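Chopstick holder

A chopstick holder, also sold as a chopstick cage or chopstick drainer, is an upright container in which chopsticks are kept between meals. It should not be confused with the chopstick rest, a small support laid on the table.

Design

Most holders are tall, narrow and pierced. Sellers credit the holes with keeping chopsticks hygienic, a claim that deserves more caution than it usually gets. Holes let water out and some air in, but a tightly filled holder leaves little space between the sticks, and the lower ends stay pressed together at the base. The catalog of the housewares firm Skivanar describes its 16-pair model as "self-drying" without saying how long drying takes or how it was measured.

Capacity figures are also doubtful. They seem to assume slim lacquered sticks, and plain wooden ones fill the same space sooner.

Materials

Plastic, stainless steel, ceramic and bamboo are all used. Plastic is cheap and light, and a light holder tips easily when long cooking chopsticks are stored in it. Bamboo is often advertised as naturally resistant to mold, though damp bamboo can grow mold like other plant material.

Use

Holders are commonly kept near the sink or stove. Wooden chopsticks may be stored upright in a white perforated plastic holder of the simplest type.

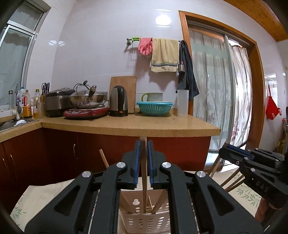
Mebrat Tesfamariam disagrees with much of the criticism, writing that any holder works well enough if the sticks are dried with a towel first and the base is rinsed out regularly. Whether the holes then matter at all is left open.

See also: Chopstick rest, Dish rack, Utensil crock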